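Home > Help > Workshop and Robotics > Faults and Safety

Two arm bench cell, one arm drops out mid wipe, then moves by itself on reset. Help please

Posted by hestthorpe_bench
Tags: dual arm, gripper, protective stop, cable, reset

Hi all, first post so sorry if this is in the wrong bit. We have a bench cell at Hestthorpe, two small arms on one rail, walls on three sides, open at the front. The job is whiteboards. One arm holds or steadies the board, the other writes or rubs out with a foam eraser. Nothing heavy, nothing sharp. It ran fine through most of November.

Then the right arm started dropping out. It will be halfway through a wipe and the gripper loses comms, the arm goes limp at the wrist for a moment and then the whole thing faults. Left arm carries on for a bit, which I don't like either. Sometimes it does it twice before lunch and sometimes not for 200 cycles.

What I've done so far:

Swapped the gripper lead at the controller end. No change.
Dropped the speed to 40 per cent. Seemed better, then wasn't.
Reseated every connector I could get a finger to.
New power supply on the right side. No change.
Turned the wipe pressure down. Eraser just skates, still faults.

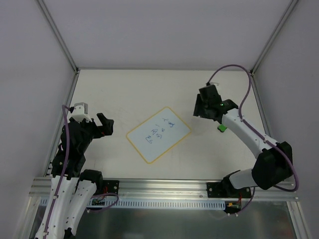

The bit that worries me more is the reset. When I clear the fault the right arm goes back to its last commanded position straight away, no ramp, no asking. Yesterday it went while I was reaching in for the eraser. It caught my sleeve, not me, but I was properly rattled and I've had it switched off at the wall since. My colleague says thats normal and I should keep my hands out. Fair, but the front is open and there is always something to pick up.

So two things really. What would make one arm drop out like that and not the other, when they are the same model and the same age? And is it normal for it to jump on reset or have I got a setting wrong?

The log only says "tool bus timeout" with a time against it. Can copy the rest out if anyone wants it but it's pages of the same.

Edit: forgot to say, both arms have the cable run on the outside, clipped along the links. I did re-clip the right one when we moved the cell to the other bench. Don't know if that matters.

Edit again: somebody messaged to ask what position it faults in. Mostly when the gripper is reaching in over the board and tipped down. Hardly ever when it's parked back.

2 replies, sorted by oldest

traltarholm_tom
Had this. Cable. Change the cable.
Also your colleague is wrong about the reset.

Nektarios Michailidis

Agree with the short answer above but theres more to it, so typing fast before my tea goes cold.

"Faults when reaching in and tipped down, not when parked" is nearly always a conductor going inside the jacket. Outside looks perfect. Bend it one way and it makes contact, bend it the other way and it doesn't. Swapping the lead at the controller end won't touch it, that end hardly moves. The bit that does the work is the loop from the last clip to the gripper. If you re-clipped it when you moved benches then I'd bet on the loop being shorter than it was, or having a twist in it.

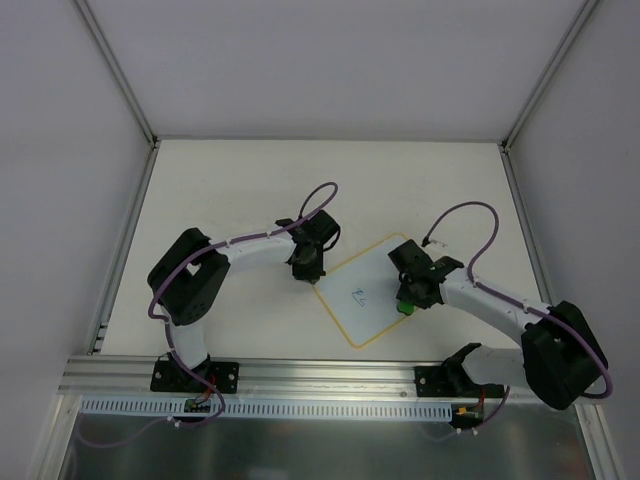

Both arms over the board, with the cable loops above the grippers.

Do it in this order.

Power off at the wall, and wait. Then support the arm before you release anything, some of these drop when the brakes let go.

Undo the last two clips before the gripper and let the cable hang how it wants to. If it springs round on itself there was a twist in it. Lay it back so it sits flat, then move the wrist by hand through its full travel, as far as the joint lets you go. At no point should the cable be pulling on the plug. If it's tight anywhere, give it more loop.

Next, meter on continuity, one probe each end, and flex the cable in your fingers an inch at a time. Go slow. A break that only opens for a split second won't always beep off so do the same stretch again bending the other way. With ours the meter said fine three times and then on the fourth go it went silent right under a clip. The clip had been done up too hard. They want to hold the cable, not strangle it.

Look at the elbow too. Wherever the cable goes round the housing it rubs, and if it can reach the side wall of the cell it'll rub on that aswell.

If you find nothing, swap the whole tool cable left to right. Not the gripper, just the cable. If the fault moves to the left arm you have your answer and it cost you nothing. If it stays on the right it's the little board down at the base or the gripper itself, and thats when I would ring the supplier.

Don't bother with the speed. 40 per cent only spreads the flexing out over more minutes. Same number of bends.

And please put the wipe pressure back where it was, you've changed five things now and you'll never know which one mattered. Write it down each time. One change, run it, write it down.

A couple of these came up in the comments under so I'm putting them in here. 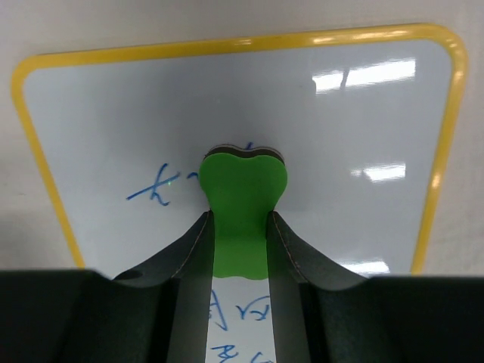

Can a gripper let go of what it's holding when the tool cable drops out?
It depends on the gripper. Some lock where they are when they lose comms, some relax. Find out which yours is with something soft in the fingers and nobody's hand anywhere near, and then put it on a label on the cell so the next person doesn't have to find out.

Now the reset. The jump is not normal and I wouldn't call it a setting either, I'd call it a fault in how the cell was put together. Clearing a fault should clear the fault. It should not start anything moving. Movement wants a second, separate action by somebody who can see the whole cell. A lot of homemade control scripts keep the last target in memory and fire it the moment the drive comes back, because whoever wrote it was testing with nothing in the way. Look for where the target gets stored. On reset it should read the position the arm is actually in and make that the target. Then it has nowhere to jump to.

And both arms stop together. If the right one faults the left should stop as well, you can't have one carrying on pushing a board the other has let go of. Wire the stop so it takes both. Through hardware, not through the same script that has just fallen over.

Open front – get something across it. A hinged guard with a switch is the proper way. I've seen a light curtain on a bench this size but by the time you leave enough distance for the stopping time you've run out of bench. Until it's done nobody reaches in with it live, and that includes "just for the eraser". Do a risk assessment for it as well, doesn't need to be long, but write down the sleeve. A sleeve is a near miss and it ought to be in your book.

Comments on this reply

hestthorpe_bench
Thank you, this is great. Went through it this afternoon. There was a twist, nearly a full turn. Meter hasn't found a break yet but I've only done as far as the elbow. Found the target thing in the script too, line 16, it literally says "resume last". I didn't write that!

Nektarios Michailidis
Told you. Keep going past the elbow, and don't trust it just because the twist is out.

hestthorpe_bench
Will do. Left arm has started creeping a bit at the fingertips since I had it all apart, just when it comes up to the edge of the board. Is that related or have I broken something new

Nektarios Michailidis
Different thing I think. I'll ask Valentin to have a look, he does more with contact than me.
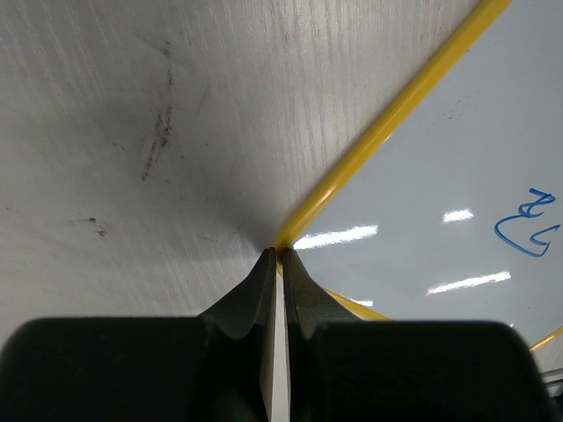

Valentin Gaillard
Service engineer, Bakalis (Nendley workshop)

Nektarios sent me over. On the creep: before you suspect the joint, check whether you have lost the zero on the gripper. If the arm was moved by hand with the power off and came back up without being homed it can be a hair out. You don't see it in free air, only when the fingers come up to an edge and the numbers say they should be somewhere else. Then the controller keeps trying to close the gap, slowly, and it looks like creep.

Home it with the board taken out. Bring it to a known mark on the table and compare. Do it 2 times from different directions. If it lands on the mark both times the arm is fine and it's the board that isn't where the program thinks it is, so have a look at how you are locating it. If it's only laid on the table it will shift a little every time something pushes on it.

If it misses by the same amount each time, that's the zero, re-teach it. If it misses by a different amount each time, stop there and check the fixing bolts at the base, the ones into the rail. After a bench move I would check them anyway, on both arms. Then the ones at the gripper flange.

Don't turn the stiffness up to hide it. People do, and it does hide it, and then you have an arm that pushes hard into an edge and trips on overload, or marks the board, or does worse to a finger.

One thing I'd add to what was said about the cable. If you do find the break, replace the whole length, don't join it. A joint in a moving cable makes a stiff spot and it will go again right beside it. Buy one rated for flexing, the ordinary sort looks identical on the shelf. And get a spare for the left while you're at it, same age, same bends.

For the stop, test it every morning before the first run. Press it with both arms moving, slow, and watch both of them. Then reset and watch again with your hands behind you. Nothing should move.

hestthorpe_bench
Homed it, lands on the mark both times, so it's the board sliding. Making some stops for it. Cable break found as well, past the elbow, under the second clip. New one on order and a spare. Guard is being measured up and it stays off till that's on.

traltarholm_tom
Cable then

Reply to this thread | Report | Back to Faults and Safety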